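Cable Routing Evaluation Kit: Call for Test Sites

Finside is seeking 5 outside labs to evaluate Uvolport, a simulation package for cable handling with a single arm and a two-finger gripper. The package contains the workcell model, the fixture model, a scoring script and 600 start configurations. Access is free for the length of the trial.

Simulated workcell, wrist and external views: 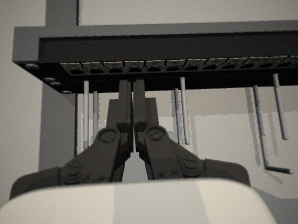
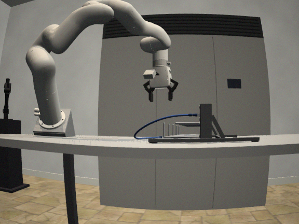
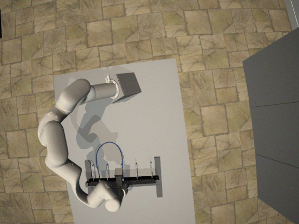
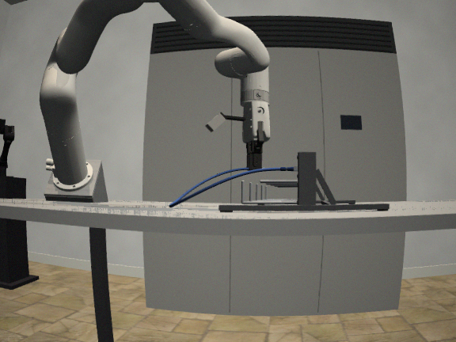 Each site runs its own controller against the full set of start configurations and returns the logs. Expect to complete 4000 episodes. Sites may change the controller between runs but not the fixture geometry or the contact settings.

Requirements:
Prior work on grasping or deformable objects
A workstation with a recent GPU
One named contact who can answer technical questions in writing

Physical hardware is not required. Sites that own a comparable arm may apply for a second stage, which starts in March.

Participants receive a license for the release version and a stipend on delivery of complete logs. Partial logs are not paid.

To apply, send a one-page summary of your controller and a list of team members to Katherine Cárdenas, quoting reference 227. Questions on the scoring script go to Dušan Todorova. Applications close Jan 17, 2026.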